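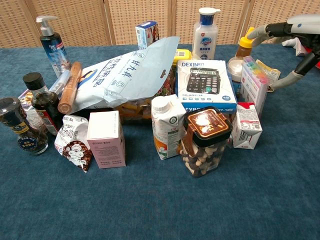 # The Last Corner Store in Bristgate

The delivery truck reaches Bristgate on Tuesdays and Fridays, a little before six in the morning. Joaquim Louro is usually on the sidewalk by then with the side door propped open and a hand truck leaning against the wall. He signs for the order, checks the milk, and has the doors open by seven.

Louro bought the store from the Baptista family 6 years ago. The sign over the window still says Baptista, and most customers call him that too. He has stopped correcting them. A new sign would cost more than he makes in a slow week, and the old one is painted straight onto the brick.

The town has 556 residents. It once had three places to buy food. The first closed when the mill cut its second shift, and the other shut when its owner retired and neither of her sons wanted it. The closest supermarket is now in Cleva, 50 minutes each way on a two-lane road that gets plowed late in winter. People with cars make the trip once or twice a month and fill the trunk. People without cars shop at Baptista's.

Small stores like this one have trouble with suppliers before they have trouble with customers. A wholesaler wants a minimum order, and a town this size can't always use one. Louro buys from Zarkitis, a regional distributor that will split a case for an extra fee. He can take half a case of soy sauce and half a case of dish soap instead of tying up his money in 12 months of each. The fee comes out of his margin. On canned soup he says he makes a few cents. On shampoo he does better, and on batteries he does well.

"Milk and bread get people in the door," he says. "I don't make a living on milk and bread."

What he stocks has changed with who is left. Baby food went from a full shelf to a few jars. Large bags of flour stopped selling, then started again when a couple moved into the old parsonage and began baking for the farmers market. He carries envelopes, tape and ballpoint pens for the school, which runs out every spring. He keeps a spiral notebook under the register for requests, and if two people ask for the same thing he orders it. Fish sauce got in that way. So did a brand of denture cleaner.

Credit is kept in a second notebook. Louro inherited the practice along with some of the debts, and he wrote off the oldest of those in his first year. The rest get paid when checks come in at the beginning of the month. He charges no interest and has cut off one customer, whom he would not discuss.

In August the compressor on the dairy case failed on a Saturday. The repairman came from Cleva on Monday. Louro moved what he could into his own refrigerator and his neighbor's, and threw out the rest. The repair cost over 3 weeks of profit. He had been planning to replace the front step, where the concrete has split, and that will now wait until spring.

He has had one offer for the building, from a man who wanted it for storage. He turned it down. His lease on the parking strip next door runs out next year and he expects to renew it.

The store closes at seven on weekdays and at noon on Sundays. On the evening I visited, a woman came in at ten past for cat food, and he turned the lights back on and rang her up.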